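Notebook, camera bench
April, started 8:40 a.m.

Picking up the shutter timing work on the old film bodies. Cristian Giraldo left three on my side of the bench last night with tape on them: the Bulier with the sticky slow speeds, the Garrido rangefinder, and the Dornby folder that came in with the dead rangefinder patch. Doing the Bulier first because the owner wants it back before a trip.

Tester warmed up for 20 minutes before I trusted it. Checked it against our reference body at 1/60 and 1/500. Both fine, same as the last page.

Bulier, first pass, nothing touched yet:

1/500 reads close to 1/400, repeatable
1/250 good
1/125 good
1/60 good
1/30 a little slow
1/15 hangs one time in four
1/8 and below, hangs nearly every time, frees up if I tap the bottom plate

That is the usual pattern for dried grease in the slow train. Top speed being a bit off is curtain tension and I would leave it alone unless it gets worse after cleaning. On a negative nobody would see it.

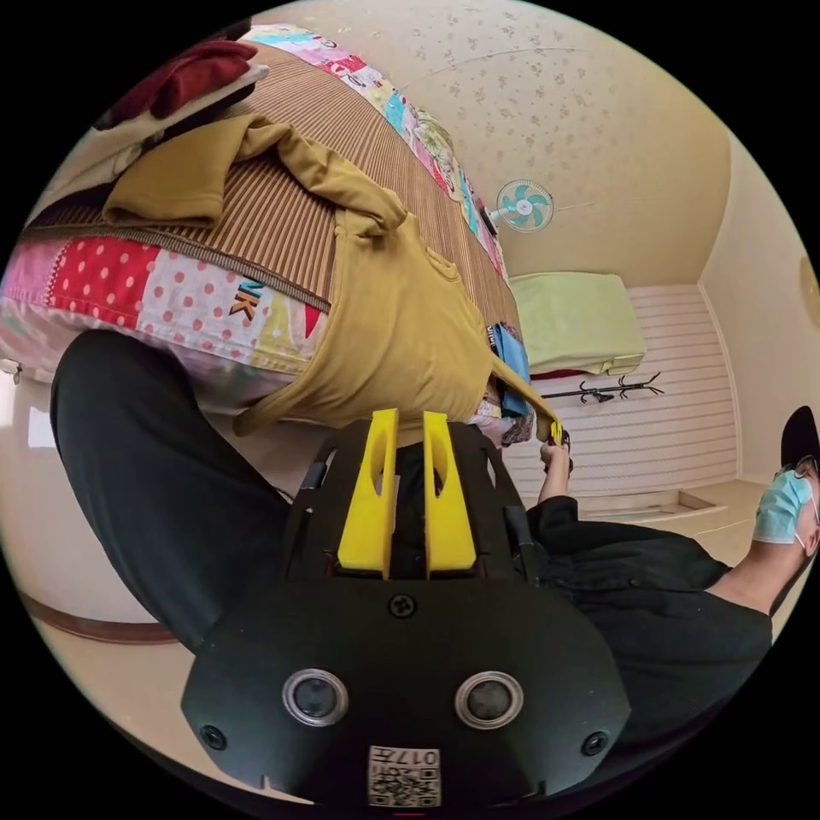
Gripper 017, yellow fingers.

Bottom plate off. Four screws, one of them already chewed by somebody before us. Slow train looks clean from outside but the escapement pallet moves like it's in honey. Flushed with lighter fluid twice, blew it out, waited, flushed again. Ran all the slow speeds dry, 20 firings each. 1/15 stopped hanging right away. 1/8 took until the third flush.

Oiled the pallet pivots only, with the tip of a needle. Lerato Nel's note from the last Bulier says to stay off the gear teeth and I agree. The one I oiled on the teeth two years ago came back.

Second pass:

1/500 same as before
1/30 now good
1/15 good
1/8 good
1/4 slightly fast
1/2 slightly fast
1 sec, 0.92, 0.92, 0.94

Fast by that much at one second is fine for slide film and more than fine for print. Left it. Will retest tomorrow after it has sat cold overnight, as these sometimes slow down again once the fluid is fully gone.

11:15 a.m. Garrido rangefinder.

Complaint was soft pictures wide open. Owner had already sent it to one other shop, who cleaned the viewfinder and charged for it. Put ground glass on the film rails, lens set to infinity, target is the water tower out the back window. Focus lands short. Patch in the finder agrees with the lens scale, so the finder and lens match each other and both are wrong against the film plane.

Pulled the lens mount to look for shims.

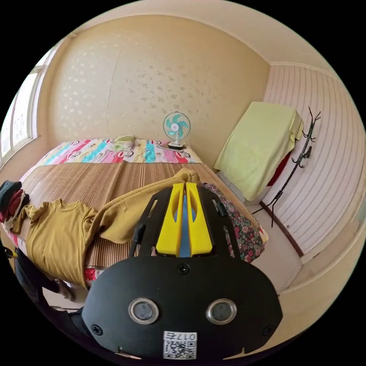

Found two brass shims, one of them folded over on itself at the top screw. So the mount has been sitting crooked as well as too far out. Flattened the shim and it kept a crease, so I cut a new one from sheet. Measured flange at four points after refitting:

top 28.83
right 28.80
bottom 28.80
left 28.81

Top is still high by a hair. Loosened all four, snugged them in a cross pattern, top came down to 28.81. Good enough. Infinity is now sharp on the glass in the center, and both sides look the same to me through the 10x loupe. Close focus checked at one meter on the ruler, wide open, lands on the mark.

Serial on the lens ends in 665, serial on the body ends in 920. Writing it down because the owner asked whether they left the factory together. I have no way to tell. Cristian thinks the lens is a later one from the engraving style.

Parts used: one shim, hand cut. One mount screw from the Grastmont donor body, original was stripped. There are 9 of those screws left in the donor tin, so next time somebody orders, add them. 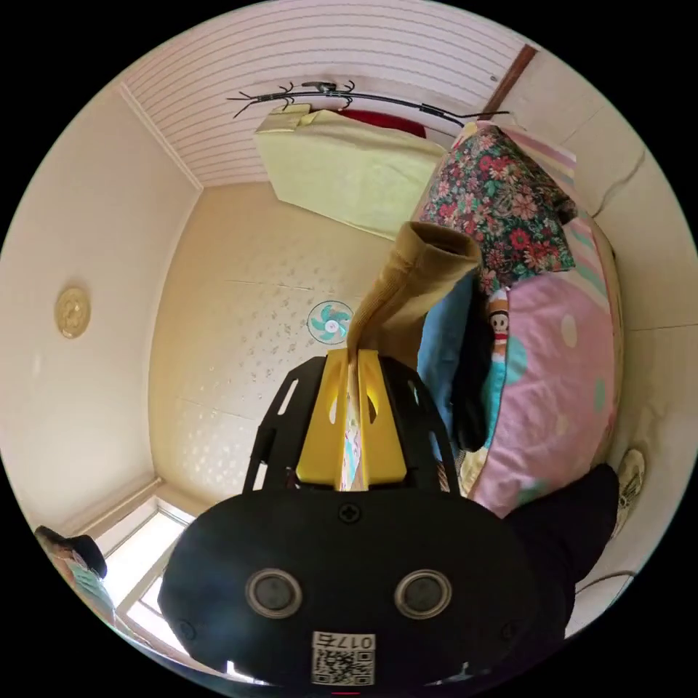
2:30 p.m. Dornby folder

Rangefinder patch is gone, as the tape said. Top cover came off without a fight. The half mirror has lost nearly all its coating and what was left wiped off with a dry swab, so cleaning is not an option. Cut a replacement from the beam splitter sheet, 30/70. Cut the first one too wide by half a millimeter and it would not seat. Second one went in. Fixed with two dots of contact cement and left to set under the lamp.

While it was open I checked the bellows with the small flashlight, lights off. Two pinholes at the front fold, lower left corner, and one I'm not sure about on the right. Painted all three with the liquid fabric stuff thinned a bit. It needs to dry with the bellows extended, so the camera is standing open on the top shelf. Please don't close it.

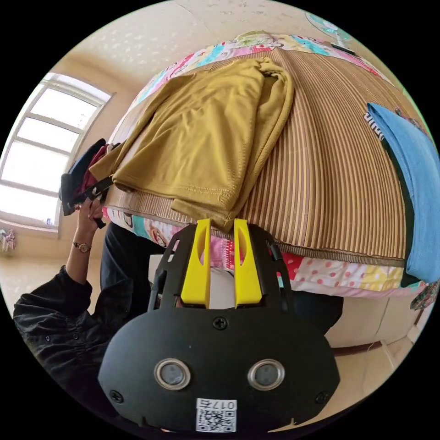
Shutter on the Dornby is surprisingly healthy. Only went through the speeds once, with the back open:

1/250 reads 1/210
1/100 reads 1/95
1/50 good
1/25 good
B holds and releases

No self-timer test. Those break if you look at them and the owner didn't ask for it.

Lerato came by at 3:50 and looked at the patch. She gets the same contrast I do, a bit yellow but easy to see indoors. Vertical alignment is off by a small amount and I'll set that tomorrow once the cement is hard. Horizontal needs the infinity check again anyway.

To do:

Bulier cold retest, slow speeds first
Garrido, one test roll, half of it wide open at 1 m and 3 m
Dornby vertical alignment, then infinity, then second bellows check in the dark
Ask Cristian where the good JIS driver went
Order lighter fluid, the can is nearly out

Stopped at 4:45 p.m. Tester switched off, lamp left on over the Dornby until Lerato leaves.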